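片付けの基準を誰の目に合わせるか
遊具の収納と分別に関する一考察

アベラルド・ウレゴ(Abelardo Urrego)
ドレドゥダノ生活環境研究室

公共の遊戯室や児童施設において、遊具の片付けは長らく職員の勤務時間の端に置かれてきた。開室時間や安全管理については細かな規程を備えている施設でも、収納に関する記述は「終了後、所定の場所に戻すこと」の一行で済まされていることが多い。筆者は、この一行のうち「所定の場所」という語が実際には何も定めていないことを、以前から問題であると考えてきた。本稿では、混在した遊具を収める容器のあり方について、所見を述べるものである。

当研究室がニャノス地区の施設を対象に行った聞き取りでは、回答を寄せた職員の多くが、週のうち最も収納が乱れる日として水曜日を挙げた。利用団体の入れ替わりが重なり、前の団体が使った物を次の団体が来るまでに退けなければならないためである。このとき選ばれるのは、例外なく口の広い大きな籠であった。球技用の球も、感触を楽しむ小さな玩具も、床を拭いた布も、まずはそこへ入る。筆者はこの行為自体を非難するつもりはない。短時間に床面を空けることは、転倒防止の観点からも正当な判断である。

問題は、その籠が翌日も、翌週もそのままになることにある。

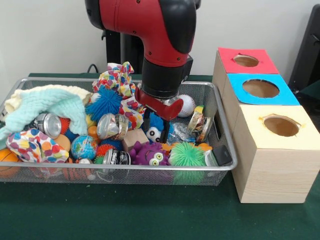
金属の網でできた籠は、通気がよく、側面から中身の色がうかがえるという長所をもつ。しかし、布類が上にかぶさった時点で、その長所の半分は失われる。毛布や水玉模様の布は軽いうえにかさがあり、球や小物の間に入り込んで、取り出そうとする者の手を妨げる。潰れたアルミ缶が玩具と同じ籠に入っている場合には、事情はさらに深刻である。缶は遊具ではない。切れた縁があれば指を傷つけるおそれがあり、飲み残しがあれば布に移る。透明な包装の切れ端も同様であって、幼い利用者が口に入れる危険を考えれば、玩具と一つの容器に置くべき理由は見当たらない。

したがって、筆者が第一に求めたいのは、玩具の分類に先立つ分別である。何色の球をどこに置くかという議論は、廃棄物と布を籠の外に出した後に始めればよい。施設によっては、種類別の収納箱を二十種近く用意しながら、ごみ箱が廊下の端にしかない例がある。これでは順序が逆であろう。収納家具に予算を投じる前に、籠の隣に缶と包装を受ける容器を置くことを勧める。

次に、収納箱の形について述べたい。市販の収納用品には、蓋の付いた深い箱が多い。積み重ねやすく、棚に並べたときの外観もよいが、幼児にとって蓋は一つの関門である。蓋を外し、床に置き、物を入れ、再び閉じるという一連の動作は、成人が想像する以上に根気を要する。ネナムスカの分室で試みに蓋を取り払ったところ、職員からは、声をかけずとも球を戻す児童が増えたとの報告を受けた。観察の規模は小さく、一般化は慎むべきであるが、入口の形が行動を左右するという見方には相応の根拠があると考える。

この点で、面に丸い穴をあけた紙製の箱は注目に値する。穴は、そこに入る物の大きさを言葉によらず示す。文字の読めない年齢の児童にも、また日本語を母語としない利用者にも、同じように伝わる。費用の面でも優れており、当研究室の試算では、材料費は一組あたり1120円に収まった。既製の樹脂製引き出しを同数そろえれば、2000円を下回ることはまずない。
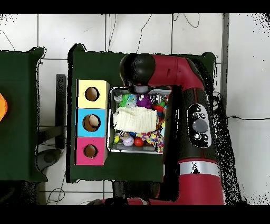 箱の色を分けることについては、賛否がある。黄、水色、桃色と段ごとに色を変えれば、「水色の箱へ」という指示が可能になり、職員の説明は短くて済む。他方、色と中身の対応を厳格に定めると、対応を覚えていない者は手を止めてしまう。筆者は、色はあくまで呼び名として用い、中身との対応は緩やかにとどめるのが適当であるとの立場をとる。球は球の箱へ入っていれば足りる。赤い球と黄緑の球を別々の段に分けることに、片付けの上での利益はほとんどない。

もっとも、穴のある箱が万能でないことも明記しておかなければならない。縫いぐるみは穴の縁でつかえ、縄状の玩具は途中まで入って垂れ下がる。畳んだ布に至っては、押し込めば箱を傷める。形の定まらない物には、浅く広い盆が適している。盆の長所は、底に近い物まで目が届くことであり、短所は、すぐに一杯になることである。筆者は後者をむしろ歓迎したい。盆から物があふれかけていれば、その室の遊具は多すぎるのである。

ここで、所有量の問題に触れざるを得ない。ドリルンデンの児童室では、登録された遊具がおよそ300点に上っていた。寄贈を断りにくいという事情は理解できる。しかし、似た感触の突起付きの球がいくつもあり、縄の玩具が何本もある状態は、選択の豊かさというよりも、選択の負担に近い。児童は山の上にある物を取り、下にある物には触れない。年に一度、たとえば10月に点検の機会を設け、同種の物は2点までとし、残りを他の施設に譲るか倉庫に回すという運用を提案したい。この提案に対しては、取り合いが起きるとの反論が予想される。その場合には、人気のある物に限って数を戻せばよく、すべてを出しておく理由にはならない。
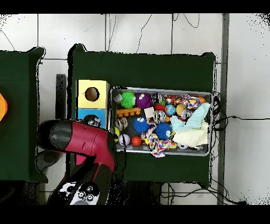

盆に集めた球、縄の玩具、布類。左は丸い穴をあけた紙箱。

布の扱いについても付言する。タオルや薄手の布は、遊具の一部として使われることもあれば、清掃の道具として使われることもある。両者を同じ盆に載せる慣行は、衛生の面から改めるべきである。遊びに用いる布は畳んで別の棚に置き、清掃に用いる布は児童の手の届かない場所に掛ける。洗濯の頻度も当然に異なる。現行の手引の多くは布を「その他」に含めているが、独立した項目を立てることが望ましい。

最後に、誰が片付けるかという点である。施設の規程は通常、職員を主語として書かれている。そのため収納の基準も、職員の目の高さと、職員の記憶力に合わせて作られる。棚の上段に貼られた細かな一覧表は、その典型であろう。筆者は、基準を利用者の側に移すことを主張する。初めて訪れた児童が、手に持った球をどこへ置けばよいか、立ち止まらずに分かること。この一点を満たさない収納は、どれほど整って見えても、設計として未完成である。

以上の見解は、ドレドゥダノ生活環境研究室としての公式の指針ではなく、筆者個人の責任において述べたものである。指針の改訂にあたっては、各施設で日々収納に携わる職員の意見が十分に反映されることを希望する。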